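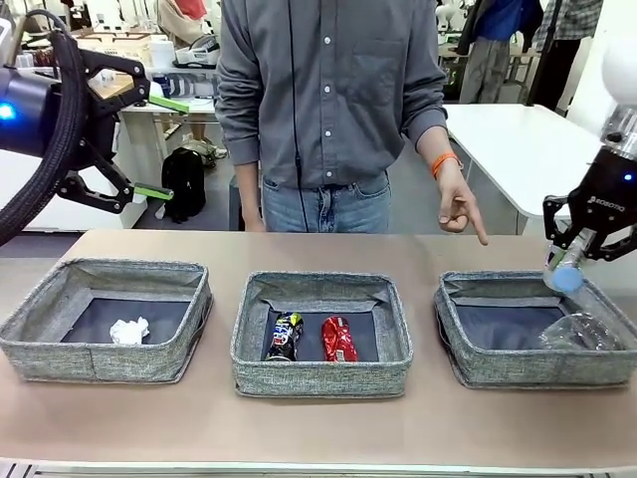 废纸、易拉罐和塑料瓶为什么应当在投放时就分开？

瓶罐中残留的液体会浸湿纸张，纸纤维受污染后难以再用于制浆；三类物料混压成团以后，后续拆分所需的人工也明显增加。因此分类的工作应当尽量在投放的一刻完成。

Farkthorpe 培训中心
室内物品整理与分类课程　讲义第二部分
桌面分类：纸、铝罐、塑料瓶
讲授：Pui-shan Tsang
授课地点：Golestani 楼底层实习室

一、本讲的范围

本讲讨论办公室、教室和小型厨房中最常见的三类可回收物，即纸张、铝制饮料罐和塑料饮料瓶，以及它们在桌面尺度上的分拣方法。玻璃、纺织品、电池和灯管不在本讲范围之内，由第三部分另行讲授。厨余垃圾的处理见第四部分。

学员在上一讲中已经学习了收纳容器的选用原则，本讲默认各位熟悉“容器先于物品”这一工作次序：先确定有几只容器、各自放什么、摆在何处，然后才开始移动物品。未完成第一部分作业的学员，请先补交，再参加本讲的实习环节。

各地对可回收物的具体划分有所不同。同一种物品，在一处可能允许投入回收箱，在另一处则归入其他垃圾。本讲义所述为一般做法，凡与所在地规定不一致的，一律以当地规定为准。学员回到本单位以后，应当首先取得物业或清运单位的书面收运要求，逐条核对本讲义，并在有出入之处作出标注。

二、术语

下列用语在本讲义中含义固定，考核时亦按此理解。

物料：等待分类的单件物品，不论大小。一张揉皱的纸是一件物料，一只压扁的易拉罐也是一件物料。

浅篮：边沿较低、开口较大、可以从上方一眼看到篮底的收纳篮。深桶和带盖容器不属于浅篮。

残液：瓶罐内未倒净的饮料或清洗后留下的水。

待定位：桌面上专门留出的一块位置，用来暂放一时不能判断类别的物料。待定位不设容器。

误投：物料进入了不属于它的容器。误投在当场发现并纠正的，记为“已纠正”；在清点时才发现的，记为“未纠正”。

三、三类物料的辨认

（一）纸张

可回收的纸张包括书写纸、复印纸、信封、报刊以及干净的纸盒。揉成团的纸与平整的纸在材质上没有区别，同样归入纸类。不过纸团占用的空间较大，也容易夹带订书钉、胶带或者食物碎屑，分拣时应当展开看一看，确认无夹带以后再投入。数量较多时宜展平叠放，篮子的容量可以得到充分使用。

以下几种纸不归入纸类：沾有油污的餐盒纸和厨房用纸；用过的纸巾；表面覆有塑料膜、用手撕开可见薄膜的纸；热敏纸，例如多数收银小票。其中覆膜纸最容易误判。辨认的办法是撕开一角，断口处若露出连续的透明薄层，即为覆膜纸。纸杯的内壁大多有防水涂层，在许多地方须单独收运，本课程中一律先放入待定位。

碎纸机产生的纸条原则上可以回收，但纸条过短时容易在搬运中散落，也容易从筛网漏出。单位若有大量碎纸，应当装入纸袋封口，与散放的纸张分开交运，并事先告知清运人员。

（二）铝罐

饮料易拉罐多为铝制，罐身轻，手指稍加压力即可变形，磁铁不能吸附。食品罐头多为镀锡钢板，较硬，磁铁可以吸附。两者外观有时相近，实习室备有小磁铁，判断不清时应当使用。许多收运点把铝罐和钢罐作为金属一并接收，但分别存放对后续处理更为有利，本课程要求学员具备区分的能力。

罐身上的颜色和印刷图案不作为分类依据。深色罐与红色罐、带图案的罐与素面罐，只要是铝制饮料罐，均归入同一只篮子。初学者在练习中常常不自觉地按颜色分组，这种做法在清点时会造成混乱，应当避免。

关于是否压扁，各收运点要求不一。压扁可以节省空间，适宜于容器较小、清运间隔较长的场所。但有些自动回收设备需要读取罐身上的条码，压扁后无法识别，因而要求保持原形。学员应当在核对收运要求时一并问明。需要压扁的，应当先倒净残液；压罐时用手掌均匀施力，或者使用压罐器，不得用脚踩踏。铝罐折断处边缘锋利，断裂的罐体应当戴手套拿取。

喷雾罐无论材质如何，均不得与饮料罐混放，也不得压扁或刺穿。

（三）塑料瓶

透明饮料瓶多以聚对苯二甲酸乙二醇酯制成，瓶底或标签上通常印有三角形标志，内有数字一。洗涤用品和部分牛奶使用的不透明瓶多为高密度聚乙烯，标志内的数字为 2。本讲实习使用的均为饮料瓶，洗涤用品瓶只作讲解。

瓶盖的材料一般与瓶身不同。过去常要求把瓶盖取下另行投放，近年来不少收运单位改为要求将瓶盖旋紧在瓶上一并交运，理由是单独的瓶盖体积太小，容易在分选中丢失。两种要求并存，仍以当地规定为准。瓶身标签如容易撕下可以撕下，不易撕下的不必强求，也不要用刀刮。

塑料瓶同样有是否压扁的问题。压瓶时须先旋开瓶盖，排出空气，自瓶身中段压下，再按规定处理瓶盖。盖紧以后再压，瓶盖可能弹出伤人。压过的瓶子有时会慢慢回弹，体积变大，装篮时应当留有余地。

塑料瓶透明，残液容易看到；铝罐不透明，残液只能靠掂量和倾倒来判断。考核中残液检查失分最多的是铝罐，请各位留意。

四、桌面的布置

桌面分类的布置以简单为宜。实习采用三只灰色浅篮，在桌上排成一行，从操作者面对桌面的方向看，左为纸，中为铝罐，右为塑料瓶。三只篮子式样一致，位置即为标识。待学员熟练以后，各单位可以按自己的条件改用带颜色或带标签的容器。

排成一行的好处在于手的移动路线短而固定，检查时目光依次扫过即可。篮与篮之间应当留出可以放入手指的间隙，便于单独提起其中一只。篮子的前沿与桌沿保持平行，且不得伸出桌沿以外。

浅篮的篮底宜选用深色。白纸、透明瓶和金属表面在深色衬底上都比较容易看清，误投也容易被发现。浅色篮底配白纸，则往往要俯身细看。布面篮子的缺点是吸水，一旦有残液漏出便会留下痕迹和气味，因此残液检查在使用布面篮子时尤其重要。内衬可以取下的，每周取下清洗；不能取下的，用湿布擦拭并完全晾干以后再使用。

桌面高度以操作者站立时手肘略高于桌面为准。坐姿操作时，三只篮子的总宽度不应超过双臂自然张开的范围。光线应当从侧面或上方照入，避免正对光滑的瓶身，以免反光妨碍判断。

桌面应当事先擦净。桌上有其他用品的，应与分类区域分开放置，并保证三只篮子的上方没有遮挡。背包、手提袋等个人物品放在桌下或指定的架上，不得置于分类桌面。

五、操作次序

分类一件物料的动作分为取、看、查、放四步，讲授时分开说明，熟练以后应当连贯完成。

取，是指从待分物料中拿起一件。一次只拿一件，即使两只铝罐并在一起，也应当逐只拿起。双手同时各拿一件是常见的求快做法，但注意力必然分散，初学阶段不予采用。

看，是指判断物料的类别。判断应当在物料离开桌面以后、到达篮子上方之前完成。到了篮子上方仍未判断清楚的，放入待定位，不得悬在篮上反复犹豫，更不得先放入再说。

查，是指检查残液和夹带。瓶罐应当倾斜口部，纸团应当展开。发现残液的，移至水槽倒净，轻冲一次，倒置沥干。冲洗用水以去除明显残留为限，没有必要洗到可以重新盛装食品的程度。

放，是指将物料放入篮中。手应当下降到接近篮底或者已有物料的高度再松开。抛投会使瓶罐弹出，也会把残余的液滴溅到相邻的篮中。放下以后目光在篮内停留片刻，确认位置正确。
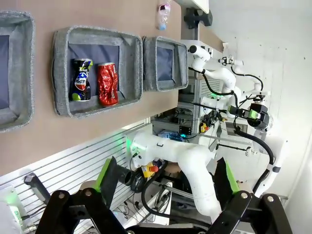

铝罐放入时以并排卧放为宜。竖放的罐子重心较高，碰撞后容易翻倒，压皱的罐子尤其立不稳。卧放时罐口一端朝向同一侧，清点和补查残液都比较方便。放满一层以后再放第二层，不要在一角堆高。塑料瓶照此办理，瓶口朝向篮子内侧，避免伸出篮沿后被衣袖带落。

纸张的放法取决于数量。数量少时不作要求；篮底已被铺满时，应当把纸团取出展平，重新叠放。一只实习用篮所装的纸张以最多 400 克为限，超过以后提起时篮边容易变形，应当先行清空。

全部物料分完以后，处理待定位上的物品。处理时应当查阅收运要求，或者询问当班的指导人员。经查阅和询问仍不能确定的，归入其他垃圾，并在记录表上写明名称。这样处理看似浪费，但一件不合格的物料混入以后，可能使同批的合格物料一并被退回。

六、两人配合

实习时两人一组，一人操作，一人指示和检查，完成一轮以后互换。指示的一方站在桌子另一侧，可以看到三只篮子的全部内容。

指示应当简短明确。以手指向目标篮子时，手臂应当伸出，食指指向篮口，并在操作者看清以后再收回。指的同时可以说出类别名称，例如“瓶”“罐”“纸”，不使用“这个”“那边”一类的说法。两人面对面站立，左右相反，因此口头指示中不得使用“左边”“右边”，应当一律使用类别名称。这一条在历次实习中出错较多，考核时单独计分。

指示的一方不得代替操作者移动物料。发现误投时，应当指出篮子并说明类别，由操作者自行纠正。操作者的手在篮子上方时，检查者的手不得伸入同一只篮子。

衣袖较长的，操作前应当扣好袖口或者卷起。手腕上佩戴的饰物如可能勾挂瓶口或篮边，应当取下。长发应当束起。实习室不要求穿着统一服装，但应当穿包脚的鞋。

七、清点与记录

每轮练习限时 10 分钟，含清点。时间到以后停止放入，尚未分类的物料留在原处，计入未完成数。

清点由检查的一方进行，自纸篮开始，依次为罐篮、瓶篮，最后是待定位。清点时逐件拿出，看过以后放回。记录使用 Cokard 记录卡，每轮一张，填写组别、操作者、各类件数、误投件数及是否纠正。涂改处须由两人签名。卡片在课后交讲台右侧的文件盒，由 Pui-shan Tsang 统一批阅，于下一讲发还。

误投的记录应当写明物料名称以及误入的容器，例如“覆膜纸，入纸篮，未纠正”。只写“错一件”的记录不予计分。记录的目的在于查明哪一类物料容易混淆，以便在本单位张贴提示时有所侧重。去年十一月的 Skendano 综合练习中，记录卡上出现频率最高的误投是纸杯和收银小票，铝罐与塑料瓶之间的互相误投极少。由此可见，形状差别明显的物料不必反复提醒，提示文字应当集中在外观相近、处理不同的物料上。

八、清空与转运

篮子装到篮沿以下约一指宽时即应清空，不要等到满溢。清空时一次只提一只篮子，送至相应的大容器，倾倒以后查看篮底，取出粘附的碎屑，放回原来的位置。三只篮子同时离开桌面，放回时便容易错位，而在以位置作为标识的布置中，错位等于全部误投。

大容器应当有清楚的文字标识，开口大小最好与物料相适应，例如纸类为长缝，瓶罐为圆孔。容器放在通风处，避免日晒。瓶罐容器的底部宜垫可清洗的托盘。夏季清运间隔应当缩短，糖分残留会招引蚂蚁和果蝇。

转运途中如有物料掉落，应当立即拾起并重新判断类别，不要依据它掉落前所在的容器推定。

九、常见问题的处理

物料由两种材料组成时，能够徒手分开的，分开后各归其类；不能徒手分开的，按收运要求中对复合材料的规定处理。带塑料窗口的信封，多数收运单位可以整只接收，但学员应当核实。纸盒饮料的包装含有纸、塑料和铝箔，不得归入纸类。

铝罐内塞有烟头、纸巾的，应当设法取出；不能取出的，归入其他垃圾。不得为取出夹带物而把罐身剪开。

塑料瓶内装有不明液体的，不得打开或嗅闻，应当直立放在待定位上，告知指导人员。瓶身曾用于盛装油漆、农药或溶剂的，不再作为饮料瓶回收，按有害垃圾处理。

篮子被打翻时，先停止操作，检查有无破裂和液体，再逐件重新分类。不得成把捧回原篮。

对于在使用者较多的场所推行桌面分类，常有人询问三只篮子是否过少。经验表明，类别增加以后，使用者判断所需的时间随之延长，误投率也会上升。建议先以三类起步，运行稳定以后再视清运条件增加。茶水间可以在同一行的末端另设一处倒液口，这一改动对减少残液的效果往往比增设类别更明显。

十、作业

请学员在下一讲之前完成下列工作，以书面形式提交，篇幅不超过 2 页。

选择本单位或家中的一处桌面，画出桌面布置简图，标明三只容器和待定位的位置、桌面的照明方向以及操作者的站位。简图可以手绘。

取得所在地或清运单位的收运要求，摘录其中关于瓶盖、标签、压扁、纸杯和金属罐的规定，与本讲义第三节对照，写明不一致之处。

按照第五节的操作次序，独立完成一轮分类，并填写 Cokard 记录卡一张，附于作业之后。物料的种类应当包括纸、铝罐和塑料瓶三类，其中至少有一件需要放入待定位。请说明该件物料最终如何处理，依据为何。

十一、考核说明

本讲考核在实习室进行，采用两人一组的形式，每人分别担任操作者和检查者。评分依据为分类是否正确、残液检查是否遗漏、指示用语是否规范以及记录是否完整。完成速度不计分，但超过限时的部分不予评定。

因故不能参加考核的，应当在考核前向 Farkthorpe 培训中心教务处提出书面申请，安排补考。补考内容与正式考核相同。

实习用篮、磁铁和记录卡由实习室提供，使用完毕应当放回 Golestani 楼底层器材柜的原有格位。手套自备。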